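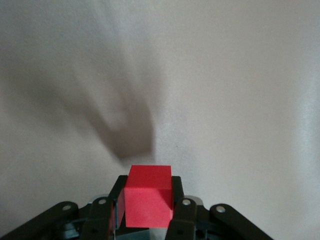 Why does bread dough need to rest before it is shaped?
While the dough rests, the gluten in it becomes less tight, so the baker can stretch it and it does not pull back to its old form.

Chapter 4
Resting, Dividing and Shaping

In the previous chapter we followed the dough until the end of mixing. At that moment the dough is smooth, but it is also nervous, as bakers in my country like to call it. If you press it with a finger, it returns quickly. If you try to roll it long, it becomes short again as soon as you take your hands away. Many beginners answer this with more force. The skin of the dough then tears, and a torn skin cannot hold gas well in the oven.

In this chapter you will learn how time does a large part of the work. You will also learn to divide the dough into equal pieces, to make a round and a long loaf, and to judge when a shaped loaf is ready for its last rise. The baking itself is treated in Chapter 5.

4.1 What happens during the rest

Flour contains proteins which, together with water, form gluten. You may think of gluten as a net. Mixing makes the net strong and also puts it under tension. During the rest some of the connections in the net open and form again in a new position, and the tension becomes lower. The net remains strong, but it now permits movement.

At the same time the yeast continues to produce gas. For this reason a rest cannot be made longer without limit. A dough that is left for too many hours becomes sticky and smells of alcohol, and its net begins to break.

Temperature has a great influence here. All recipes in this book suppose a dough of 26 degrees Celsius and a kitchen of 23 degrees. In August, when many kitchens are warmer, you should use colder water and look at the dough earlier than the recipe says.

4.2 Two doughs for practice

The exercises of this chapter use two doughs, and both were introduced in Chapter 3. The first is the Plomach dough, a firm white dough which keeps its form on the table. The second is the Ibarra dough, which has more water and a part of whole wheat flour. Please begin with the Plomach dough, even if you have baked before. It shows mistakes clearly, and it can be corrected.

For each exercise prepare one piece of 400 grams. Cover it with a damp cloth or with a bowl turned upside down. A dry skin on the dough will later appear as a hard line inside the bread.

4.3 The finger test

Put a little flour on one finger and press it into the dough to the depth of the nail. Take the finger away and observe the mark.

If the mark disappears at once, the dough needs more rest. If it fills slowly and a small hollow stays, you can begin to shape. If it does not fill at all and the dough around it sinks, the rest was too long. In this last case, fold the dough 2 times, cover it, and test it again after a short while.

Write your result in the table at the end of the chapter before you continue with Exercise 4.1.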